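Flevstead housekeeping talk, 20 mins, keep moving

Slide 4. Bed as sorting table. Most people fold standing up in a corner, bad for the back. Use the bed!! Make it first, duvet flat-ish, dosn't need to be perfect. Towels up one end, dark clothes on the other side. Ask room: who folds on the sofa? 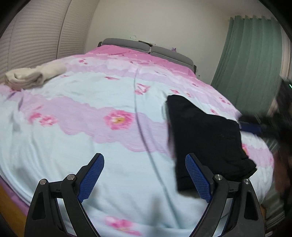

Slide 4: dark clothing and cream towel, flowered duvet

Then the 5 minute rule. Set timer, stop when it goes. Nearly 300 replies to the Vikstead survey in July, most said they never finnish the pile. Skip if short of time. Handouts by the door, questions after slide 5.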